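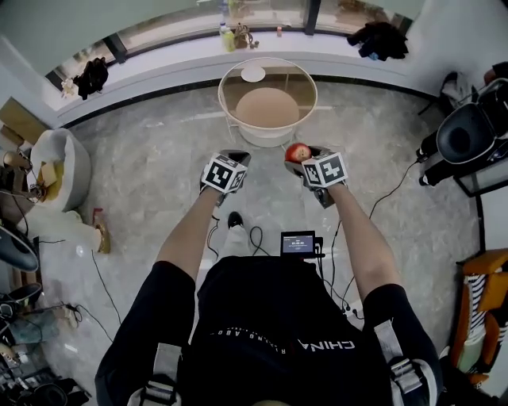
Why Does an Apple Turn Brown?

You take one bite of an apple, you put it down on the table, and you go to play. When you come back, the white part is not white anymore. It is brown, like weak tea. Did the apple go bad so quickly? No, it did not. Let us look at what happens inside.

We use cookies to remember your reading level and your favorite pages. Accept / Change settings

An apple is made of very, very small parts called cells. You can think of a cell as a tiny bag full of juice. The skin of the apple keeps all these bags safe, and it also keeps the air out. This is why a whole apple can lie in a bowl for many days and stay white inside.

When you bite or cut the apple, you break many of the little bags. Now two things can meet that were kept apart before. One is a helper called an enzyme (say it: EN-zime). The other is oxygen, a gas in the air. You are breathing it now. The enzyme uses the oxygen to change other things in the juice, and the new things it makes are brown.

A bruise works almost the same way. If an apple falls on a hard floor, for example on stone or tile, the skin may stay whole but the bags under it break. There is a little air inside the apple too – you cannot see it – and so a soft brown spot grows under the skin. For this reason we hold an apple gently, and we put it down and do not drop it.

Is a brown apple safe to eat? If it was cut a short time ago with a clean knife, yes. It tastes a little different and it can be softer, but the color alone will not hurt you. An apple with fuzzy mold or a bad smell is another matter. That one you should not eat.

Why are some apples red?

The red color sits mostly in the skin. Many apples need sunlight to become red, and a leaf can make a shadow on the fruit. Then you find a pale patch, yellow or a bit green, on a red apple. It does not mean that the apple is sick. At the Flurness orchard the picking goes on until October, and the children there look for apples with the shape of a leaf on the skin.

Try it yourself

You need one apple, some lemon juice, three small plates and a grown-up with a knife.

Ask the grown-up to cut three slices. Put one slice on each plate. Leave the first slice as it is. Cover the second one with lemon juice on all sides. Wrap the third one tightly in plastic wrap. Wait 18 minutes and look at them, then wait until 31 minutes have passed from the start and look again. Draw each slice with your colored pencils.

Which one is the brownest? Lemon juice is sour, and the enzyme does not work well in sour juice. The plastic wrap keeps out much of the air. Different kinds of apple can give different results, so try again with another kind if you have one at home.

New words

Cell – a very small part of a living thing.
Enzyme – a helper that makes changes happen faster.
Oxygen – a gas in the air that we need for breathing.

From the Faltirow reading pages for young scientists, 7 April 2023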